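Looking after coloured cloths and napkins

I have a whole drawer of bright table linen and I love every piece of it, so this page has grown a lot over the years! It was last tidied up on 2025-07-04, when I added the bit about beetroot.

Before the first wash
Wash anything red, pink or purple on its own the first time, and the second time too if the water comes out coloured. To test a cloth, damp a hidden corner and press it with a white hanky. If the hanky picks up colour, keep that cloth well away from your whites.

Temperature
40 degrees is plenty for everyday cotton. I turned a lovely runner into a place mat by going hotter, so please do read the label first. Half a load is better than a full one for big cloths – they need room to move about or the middle barely gets rinsed.

Stains
Candle wax: let it go hard, lift off what you can with a blunt knife, then iron the rest out between two sheets of kitchen paper.
Red wine: blot, blot, blot. Cold water next, then your usual liquid. Never rub.
Beetroot: soak in cold water with a slice of white bread laid on the mark (my neighbour Ilham Pillai swears by it and I'm now a convert).
Gravy: a drop of washing-up liquid, left for about 40 minutes.

Laying it out flat
Clear a big, clean table and spread the whole cloth before you start folding. Open out any corners that have tucked themselves over, then smooth from the middle towards the edges with the flat of your hand. Creases come out far more easily while there's still a touch of damp in the cotton.

Red cloth on a white tabletop, still to be smoothed:
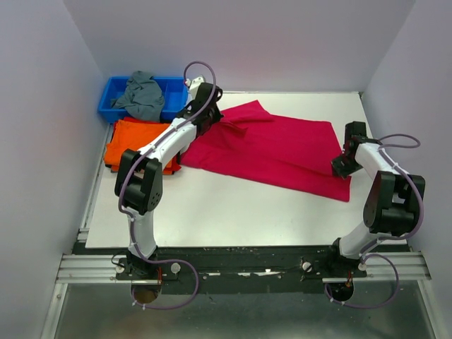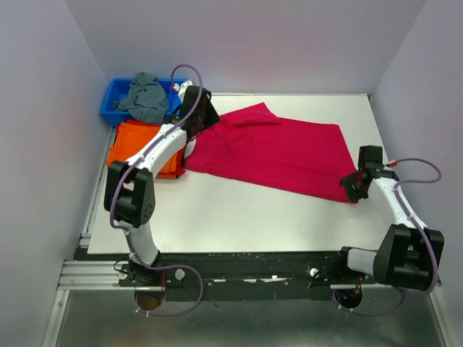

Ironing
Iron dark and bright colours on the back, always, or you'll get shiny patches along the hems. Embroidery goes face down on a thick towel and comes up beautifully.

Putting away
Roll large cloths round a cardboard tube if you have the space. Otherwise fold in thirds and change the fold lines every few months – old creases fade in stripes. A lavender bag in the drawer is a treat, but don't let it touch the fabric as the oil can mark.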